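Home | Reviews | Methods | Archive | Contact
Filed under: Manipulation, Assembly

Vukstead two-stage insertion: method review

Vukstead splits CPU placement into a coarse approach and a wrist-camera alignment. We ran it on a Dell tower laid on its side, socket empty.

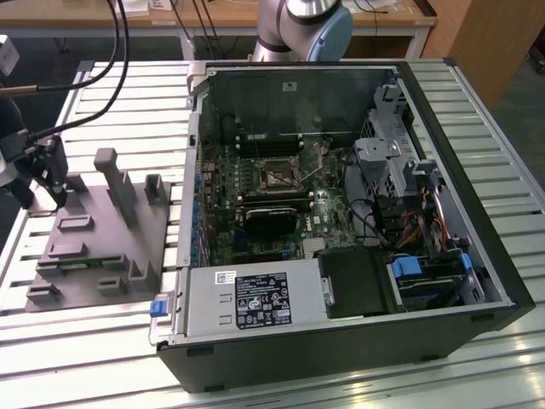 Results

We logged 258 attempts. The baseline, Lovitz, uses the fixed view alone and needed 10 demonstrations per part; Vukstead needed 4.

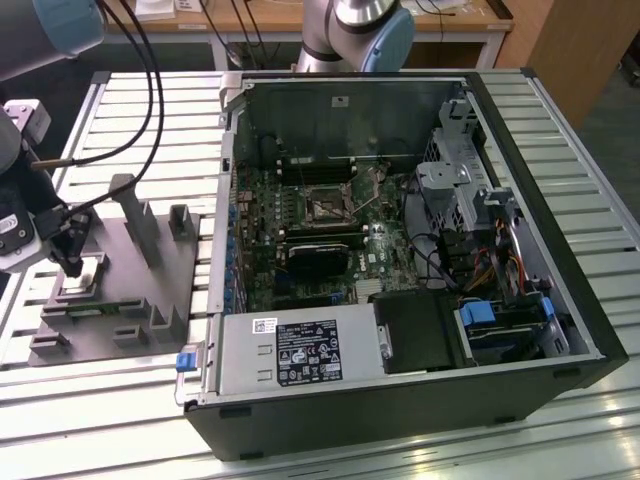 Fixture tolerance matters more than the paper admits. Moving the plate meant recalibrating 2 transforms.

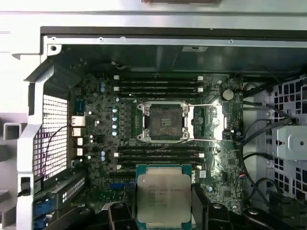 Yaw error was the main cause of failed attempts. Recommended, with a rigid bench.

Comments (2)

Serena Dal Bello: Did you retrain after moving the plate?

Gaetano Pellegrini: No, only recalibrated.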